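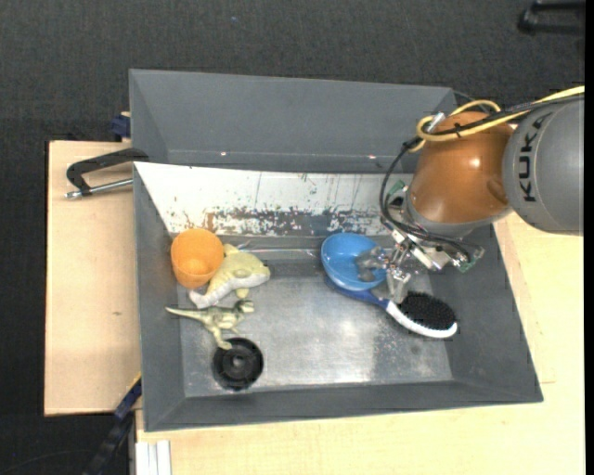
3.2 Who came back for the second screening

I'll admit I went into this part expecting the reminder letters to do most of the work. We mailed them to 1,908 people who'd had a first bowel cancer test through the Penry clinics, and 454 of them came back for a second one by November. That's lower than I'd hoped! Phone calls did better, especially evening ones (Selorm Dogbe made most of those, usually after 6 p.m., and people really did like to chat).

Figure 2. Workspace with grey bin and robot arm.

What surprised me was how often folks told us they'd felt fine, so they figured one clear test was enough. Tolera Yilma and I went back through the call notes and found 46 people who said almost exactly that. We hadn't put a question about it on the form, so I'd treat the number as a floor. Age didn't seem to matter much here, but distance to the clinic did, and I come back to that in 3.3.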